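What Our Gripper Money Went On (and What I'd Buy Differently)

28 November 2021
By Ritu Nishad

So the budget sheet is closed, the last box is unpacked, and three people have asked me the same thing this month: what does it cost to get going with hand-held grippers, and what should we order first? I keep typing out the same long reply, so I'm putting it all in a blog post and you can skip to the bits you care about.

Quick background for anyone new. Our club wanted to teach an arm to handle clothes. Folding, picking up, moving a jacket from one place to another, all that soft floppy stuff that makes robot people grumpy. We don't own an arm yet. We have a promise of time on one next year, and until then the plan was to collect as much as we could by hand, in real rooms with real laundry. That meant spending on hand-held tools first and leaving the big purchase for later, and I'm still happy with that order of doing things.

The whole pot was $1266. That's dues, plus what we made selling off the old line-follower kits in August, plus a very kind top-up from Khang Khổng's uncle. It sounds like plenty until you start a spreadsheet! My first draft came in well over, and I had to go back through it with a red pen and a bad attitude.

The big line was the grippers themselves. We set aside $500 for them and stuck to it, which I'm proud of. I looked at three ways of doing it. Skyrme sells a finished one that arrives in a nice case, and one of those would have eaten the entire line and a bit more. Samden sells a kit where you get the fingers and hardware and find your own camera. Or you print the lot yourself and pay only for screws, pads and filament. Chiến Phan has a printer and wanted to go full homemade. I wanted the kit. We argued for two weeks and ended up with a mix – Samden hardware, our own printed fingers, and pads bought separately by the bag.

I'll say this for the mix, it's cheap to fix. A broken finger is an evening on the printer. With the finished one you'd be emailing somebody and waiting. The downside is setup time, and I did not budget for setup time at all. Nobody got paid, obviously, but we lost most of a month to lining up camera mounts and redoing them, and if you have a deadline you should write that down as a cost just like the money.

Pads! Please put pads on their own line in your sheet. I had them lumped in under "misc" and they are not misc. Jackets and bedding are what we care about, and the pad is the part that touches the cloth, so it's the one part where I'd never go for the cheapest bag again. The first ones we bought were stiff and shiny and slid right off anything nylon. The blue rubber ones we're on now cost more, and I'd pay it again tomorrow. 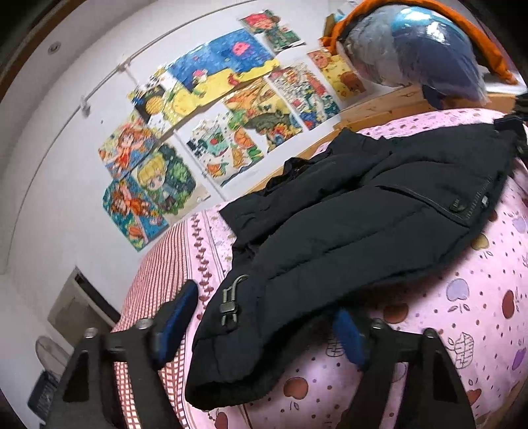

Clanus Home Robotics Club – Soft Goods Team

A puffer jacket is a great thing to plan your spending around, by the way, and I wish I'd started there. It's got slippery quilting, a zipper, a buckle and strap that want to catch on things, and it never lies the same way twice. If your gripper and your pads can cope with that, a T-shirt is a holiday. I'd take one awkward jacket along when you try out anybody's hardware, before you pay for it. We tested on a dish towel, and a dish towel will tell you that everything works.

The other nice surprise was how little we had to spend on a place to work. My early budget had a line for renting a room and building a fake bedroom in it, with a bed frame and a thrift store dresser. Thiện Đào took one look and asked why on earth we'd pay for a pretend bedroom when every one of us sleeps in an actual one. Fair point! Out it went. Real bedrooms come with patterned bedspreads and kids' drawings taped up all over the wall, and all of that is stuff you'd never think to put in a set. It saved us the second biggest line on the sheet.

What I underestimated was storage. Video eats drives. I'd put down one drive and we needed a second one before we were halfway, and then Roos Mertens (who has lost data before and talks about it like a bereavement) insisted on a backup as well. She was right, but it hurt. If you're copying my sheet, double whatever you've got for drives and then go and have a snack before you look at the total again.

Batteries and cards were fine. We went with Virside cards from the middle of the price list and I have no complaints. I bought 10 of them, and 20 of the little labeled sleeves to keep them in, so used cards and empty ones don't get mixed up in somebody's coat pocket. The sleeves cost next to nothing and I think they're my favorite thing we bought.

Things I cut and didn't miss: the carrying cases, a fancy tripod, a second charger dock, and custom stickers (sorry Chiến).

Things I cut and did miss: spare screws in the right length, a decent lamp for the gloomier rooms, and a bit of cash held back for shipping. Shipping got us three separate times. I now put it on every single line instead of one lump at the bottom, and it's much harder to kid yourself that way.

For next year the big question is whether we buy a second pair of grippers or save toward an arm of our own. Khang is firmly on team arm. I lean the other way, at least until summer, mostly on the grounds that two people working in two different homes get through a lot more laundry than one person and a very expensive thing sitting in my garage. There's also the question of where we'd bolt it down, and my garage floor slopes.

If you've priced a small arm lately, with the mount and the power supply and everything else that gets left off the headline number, please leave me a comment. I'm also after a pad supplier that will sell fewer than a whole bag at a time. And if anyone wants the spreadsheet, ask and I'll send it over – there's a tab called "regrets" that you can ignore or not, up to you.

Recent posts
Selling the line-follower kits: what went and what didn't
Chiến's printer settings for gripper fingers
How we label our cards now
Three laundry baskets, one very long afternoon
Should a small club own an arm?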